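Salleton Pick, grasp planning for cluttered bins
by Pumard

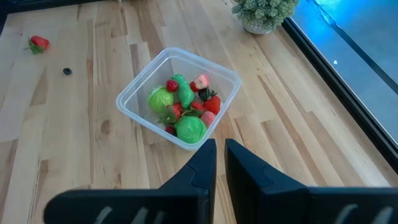 Salleton Pick takes the wrist camera feed and gives you back a ranked list of grasps, thats it. No training on your parts first. Works on piles where things touch and hide each other, a red strawberry wedged in against something green and glossy, leaves in among them, see-through container walls. Items lying outside the container get their own list so a stray berry on the table isn't planned as part of the pile.

What you get
Planner, segmentation node, Najjar calibration tool
Up to 15 candidates per cycle, each with a score and approach angle
Wall clearance check, set it per container (default 5 mm)
Replay viewer, step thru any failed pick

Needs
Two-finger parallel gripper, wrist mounted camera, Linux box with a decent GPU. Suction support is coming in October, not in this build.

Licensing
Per arm. 7 day trial, full features, no card. Usell controllers: get the driver pack seperately, part no. 1458.

Upgrading from the old version? Re-run calibration first. Old config files load ok but clearance values reset to default.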